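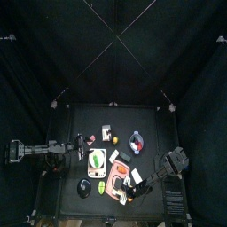 *Small household things on the black table*

**Rehoming an older dog - how long did yours take to settle?**

**wattimena_pups** wrote:

Hi all, long time reader, first real post. We picked up Ova in October, a seven year old retired breeding girl from a kennel out past Hindulberg. She's lovely, but she won't come out of the laundry room unless the house is quiet, and she has no idea what stairs are for. She eats fine. She walks fine on a leash as long as Jellura (our old beagle mix) goes first.

My sister says I should be pushing her more, get her out in the living room with everyone so she gets used to it. My gut says leave her be. How long did it take yours? And did you change the name? She doesn't seem to know hers at all.

**Ok-hee Wi** wrote:

Leave her be! I've had three retired girls now and every one of them picked a weird little corner and stuck to it for weeks. My second one lived behind the dryer, I swear. I'd sit on the floor with a book and a pocket full of chicken and just ignore her, and one evening she walked over and put her chin on my foot (I cried, obviously).

I changed all their names. None of them cared, they'd mostly been called by whistles anyway.

**gravelroad** wrote:

Going to disagree a bit here. Ignoring a shy dog for weeks can turn into a habit for both of you. Ours got a short visit to the living room every day on a leash, five minutes, then back to her spot. She was sleeping on the couch inside a month. I wouldn't drag her out, but I wouldn't wait for her to make every decision either.

Also, what did the kennel charge you? We paid 200 and that included the spay and a dental.

**wattimena_pups** wrote:

Same here, 200, but no dental. The vet quoted me 1128 for the cleaning plus four extractions and I nearly fell off the chair. Is that normal??

**Elżbieta Wysocka** wrote:

Depends where you live. Mine came to almost 2000 with the x-rays, and she was smaller than yours sounds. Worth every cent, she was a different dog once those teeth were out. Ask the kennel before you book though - mine paid part of it when I called and asked nicely.

On the corner thing I'm with Ok-hee. Five minutes on a leash would have sent my girl right back to square one. Gravelroad, yours sounds bolder to begin with.

**gravelroad** wrote:

Could be. She did steal a pork chop in her first week.

**wattimena_pups** wrote:

Ha, okay. I'll try the book and chicken first and call the kennel in the morning. Keeping the name, I think, my kids are attached to it. Cup of tea and then bed for me.
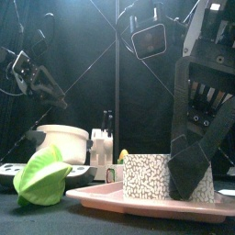 ## Update from wattimena_pups

Kennel is covering half the dental! And Ova came as far as the kitchen doorway last night while we were doing dishes, had a look at us, and went back to bed. Stairs are still a hard no. If anybody has tips for those, I'm all ears.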